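Support > Household Textiles > Closed tickets > Ticket 379

Overview | Open tickets | Closed tickets | Care guides | Contact

Last updated in June by Kylie Ruddock, Textile Care Desk

Subject: Marks remaining on quilted blanket after laundering
Product: Prekano woodland quilted blanket, cream
Raised by: Yolotzin Olvera, Longo guest apartments
Assigned to: Kylie Ruddock
Status: Closed

Initial report

The customer reports that a cream quilted blanket with a printed woodland pattern has come back from the wash with marks still showing. The blanket had been in use in the family apartment and was laundered with the ordinary bed linen at 40 degrees, with a standard biological powder, then tumble dried on low. The customer asks whether the marks can be removed without harming the print, and whether the blanket should be withdrawn from use in the meantime.

09:20 – Kylie Ruddock

Ticket accepted. The customer has been asked to confirm the following before any further treatment is attempted:

Whether the marks were treated before washing.
Whether any bleach or whitening product has been used.
Whether the care label is still attached and legible.

The customer has also been advised not to iron the blanket or return it to the dryer. Heat may fix a mark that would otherwise respond to soaking.

10:45 – Yolotzin Olvera

No treatment was carried out before the wash, and no bleach has been used. The label is attached and gives 40 degrees, do not bleach, low tumble. The origin of the marks is not known. The previous guests had small children, and housekeeping believes that the blanket was used at breakfast. The apartment has been given a spare from the linen store.

11:10 – Kylie Ruddock

Thank you. Please lay the blanket out on a table in good light and check the whole of the printed side. On a quilted article a mark can sit in the stitching line and be missed when the blanket is folded. Please say where the marks are in relation to the pattern, so that the same places can be checked after treatment.

11:55 – Yolotzin Olvera

The blanket has been spread out as requested. There are three small marks, yellow-brown in colour, in a loose line running up from the pink mushroom nearest the hem.

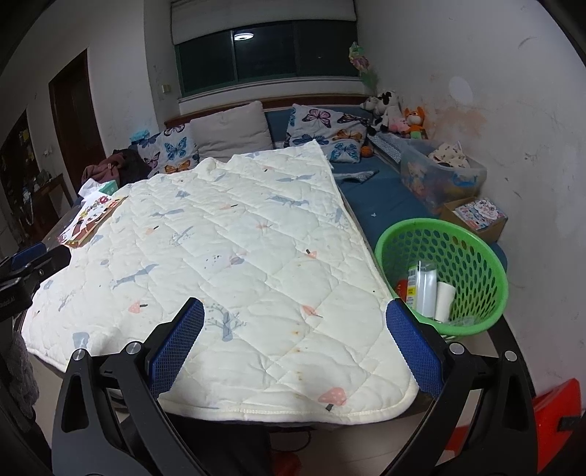
Housekeeping would prefer to avoid a second full wash if the marks can be dealt with by hand, as the filling takes a long time to dry and the drying room is shared with the main laundry.

13:30 – Hanne Räsänen, Technical Adviser

I have been asked to comment. The colour would be consistent with tea, fruit juice or a fatty food, and it is not possible to say which from the information given. The treatment below is suitable for all of them and is within the care label.

1. Place a clean white towel beneath the marked area.
2. Apply a little plain washing-up liquid with the fingertips. Leave for ten minutes, then blot with cool water.
3. If colour remains, mix an oxygen-based stain remover marked safe for coloured fabrics, at the strength given on the packet. Test it first on one of the grey-blue prints near an edge.
4. If the test area is unchanged, dab the solution on to the marks and leave for 30 minutes. Do not scrub – rubbing can raise the surface of the cloth.
5. Rinse by blotting and dry flat, away from radiators.

Chlorine bleach must not be used at any stage.

16:40 – Yolotzin Olvera

Steps 1 and 2 made the marks paler but did not remove them. The test at step 3 showed no loss of colour. Step 4 has been completed and the blanket is drying flat.

Follow-up, next working morning – Yolotzin Olvera

The blanket is dry. Two of the marks can no longer be found. The third is very faint and housekeeping considers it acceptable. We should be grateful if the ticket could be closed.

Closing note – Kylie Ruddock

Resolved by hand treatment. No replacement issued. Joyce Mugo has been asked to add the pre-treatment step to the care guide for printed quilts – the present wording covers plain covers only.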